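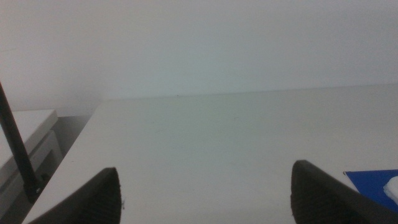 Does the floor area in a developer's brochure include the internal walls?

It depends on which method of measurement the developer has used, and the brochure will often not say. In our case the internal partitions were included and the balcony was left out. Another scheme in the same town did the opposite with the balcony, so the two headline figures could not be compared until both had been reworked.

We have now been through this for a flat at Lurnthorpe, plot 13, sold off plan by Fuverard. I kept notes because I could find very little written down by buyers, and most of what I did find was concerned with houses. What follows applies to a flat in a concrete-framed block with stud partitions. A loft conversion or a cottage will have other problems, mainly sloping ceilings and chimney breasts.

The first thing I asked for was the dimensioned plan. The sales office gives out a furnished plan, which is a different drawing. The furnished plan for our flat showed a double bed, two bedside tables and a wardrobe, all drawn to a scale that did not match the room. I checked the bed against the door opening and it came out shorter than any double bed sold in this country. The room is not small, but it is not the room on the furnished plan either. The dimensioned plan took two emails and a telephone call to obtain, and arrived as a scan of a print.

A scan of a print is not to scale. Paper stretches, scanners skew, and somebody may have pressed "fit to page" along the way. I did not measure anything off it directly. I used only the written dimensions, and where a dimension was missing I worked it out by subtraction from an overall figure. On our plan this was possible for every room except the store cupboard, where the overall string of dimensions stopped short of the party wall.

The listing on Nestport gave one figure for the living room, with no note of how it had been arrived at. It was 27 square metres. Multiplying the longest length by the greatest width on the dimensioned plan gives the same number, so I am fairly confident that is what was done. The room is L-shaped. The piece missing from the rectangle is the bathroom riser and part of the hall, which we cannot sit in. The area had been taken from the two maximum dimensions, and the word "max" which should have gone beside them had been dropped somewhere between the developer and the portal.

I wrote to Fuverard about it and the reply was courteous and did not dispute the arithmetic. They pointed to the paragraph at the back of the brochure which says that dimensions are indicative and may vary. There is a similar paragraph in the contract, with a tolerance in it, and the contract is the one to read. Ask your solicitor what happens if the built flat falls outside the tolerance. Ours had to go back to the other side for an answer, as the clause allowed for variation but did not say what the buyer could do about it.
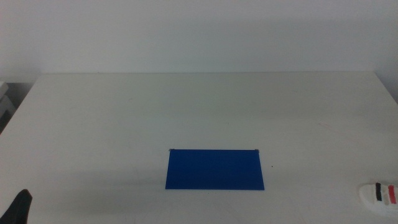
The second part of the exercise was the hall. On the dimensioned plan it is 1150 mm wide between partitions. That is the structural width, before plasterboard finishes were settled and before skirting. Skirting takes something from each side at floor level, which matters for a fitted cupboard and does not matter for walking. The door linings matter more. A door that opens into the hall at that width leaves a usable gap beside the open leaf, but only just, and our front door and the cupboard door could not both be open at once without touching. We asked for the cupboard door to be rehung on the other side. This was agreed because the frame had not yet been fixed, and it cost nothing. Had we asked after first fix it would have been a chargeable variation.

Pieter Dierckx, who was the measured surveyor we paid for a morning, went over my sheet before I sent anything formal. He made four corrections. I had counted the thickness of one partition twice, taken the kitchen to the face of the units instead of the wall, missed a column boxing behind the bedroom door, and rounded each room before adding them together. The last of these is the one I would not have found. Round once, at the end. The error was small in each room and all of it ran in the same direction.

He also told me to stop working in square feet, at least until the total was finished. The brochure gives both, and the imperial figure had plainly been converted from a metric figure that was already rounded. Converting it back gives a third number. I have kept everything in millimetres for lengths and square metres for areas, to two decimal places, and only converted the total to compare it with older flats nearby.

The kitchen deserves its own paragraph. The units were to be supplied by Claeys, and their drawing had been prepared from an earlier revision of the plan than the one we were given. The revision letter is in the bottom right corner of the title block and it is worth reading before reading anything else. In the earlier revision the window sat further along the wall. On the Claeys drawing, then, the tall fridge housing stood clear of the reveal, and on the current plan it overlapped it. I sent both sheets to the sales office with the two letters ringed and the housing was moved to the opposite end. The run of worktop is unbroken as a result, though the fridge is now further from the table than I would like.

Ceiling height was harder. The brochure gives a single height for the whole flat. In the bathroom and hall there is a dropped ceiling for the ventilation ducts, and its height was on none of the drawings we had. It was on the mechanical services drawing, which buyers are not normally given. We were allowed to look at it in the office but not to take a copy. I wrote the heights on the back of the reservation form – an undignified way of collecting information, but it was sufficient. The drop is modest and would not have changed our decision. It did change the wardrobe in the hall, which I had drawn to full height.

When all of this was put together, our own total for the flat came out below the brochure total, and within the contract tolerance. We went ahead. I had used the corrected living room figure when comparing the asking price with two resale flats in the same road, and it moved Lurnthorpe from the cheapest per square metre to the middle of the group. The resale flats had no dimensioned plans at all, so I measured those myself with a laser on the second viewing, with the agents' permission.

We exchanged in March 2020. Completion is expected in September, and I intend to measure every room again before the flooring goes down, in the same order and from the same corners as on the sheet. If the built figures differ from the drawn ones I will put both columns up in a later post, along with the hall cupboard, whose depth I still do not have.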